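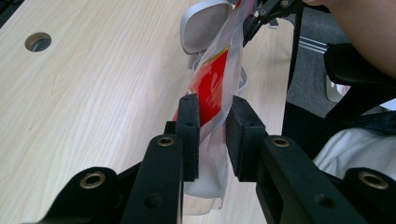 Two-finger gripper holding a plastic package, white container with its lid up behind it

benchrat_87
Posted 2022-08-08

We pack small mixed orders, mostly soft plastic bags that go into lidded containers. Navberg quoted us on Skumuder grippers, 705 a pair, plus 741 per station for setup. My boss wants 10 stations in next year's budget. Has anyone bought these for floppy packaging and still liked them a year later?

lowtorque
Every gripper quote I've ever read was written around a cardboard box. Look at what's between those fingers: creased, shiny, with a clear flap hanging off the bottom. Ask Navberg for a pick rate on your own bags, in writing. If they send you a video of boxes, you have your answer.

Trodura_user
I'd push back on that. We've run Trodura two-finger units on pouches since June and they do fine. Flat pads, low force, done. The brass bushings on the ones in your picture are the part I'd ask about. What does a replacement set cost, and who stocks it?

lowtorque
"Fine" is doing a lot of work there. Fine at what rate?

Trodura_user
87 percent first try on pouches. The rest get picked on the second go or by a person.

lowtorque
So you still pay a person. Put that in the spreadsheet too.

pallet_jill
The setup fee bugs me more than the gripper price. 741 times 10 is 7,410 before anything moves. We got Katayama to drop theirs after the first two stations – they won't offer, you have to ask. Also find out if setup covers the table. A cable hole on the left does you no good if your feed comes in on the right.

benchrat_87
Setup covers mounting and "initial tuning". No table work. I asked what initial means and got a brochure.

pallet_jill
Then it means one visit.

Trodura_user
Buy one pair and run it on your worst bags for a month. I still think lowtorque is too gloomy, but 10 stations off a quote is nuts.

benchrat_87
Going to ask for one station and spare pads. Boss won't love it. Will post the numbers if we get that far.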